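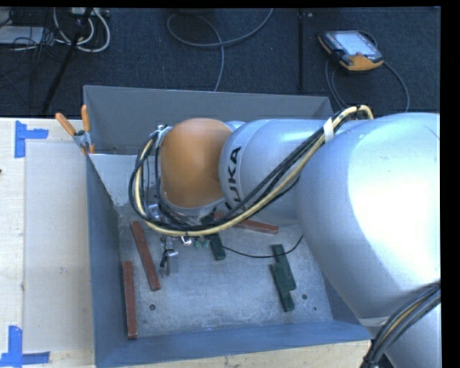 October, 10:40 pm

Second long session on the Belmonte EP. Started with track two because the low end was still bothering me from last time. The kick and the synth bass both sit near 49 Hz and fight whenever the bass holds its root. Moved the kick up a little with the pitch envelope and put a high-pass on the bass at 30. Better on the big speakers. On the small ones the bass nearly goes away, so I added some saturation on a parallel channel and blended it in low.

Tempo on track three is 178 now. We had it slower and the breakbeat dragged. The vocal chops had to be cut again by hand, the stretch made them grainy. Old chops are in the folder marked Primwood, don't delete them yet.

Tried the Zelberg spring reverb on the snare. Too long, and it hums. Hum is there with nothing plugged in, so probably the supply. Used the plate plugin for tonight, pre-delay 20 ms, cut everything under 200.

The sitar sample in the intro clicks at the loop point. Crossfade fixed most of it. Still one click on the third repeat that I can hear on headphones only.

Pivano wants masters with more headroom than we gave them for the single. Their note also says vinyl run of 1,000, so watch the stereo width below the crossover. Summed the bass to mono on all four tracks and bounced rough mixes.

To do:
Re-record the shaker, the timing is loose from bar 33
Check polarity on the room mics
Ask Pivano about side lengths
New cable for channel 6

Stopped at 1:15, ears gone. Track four not touched.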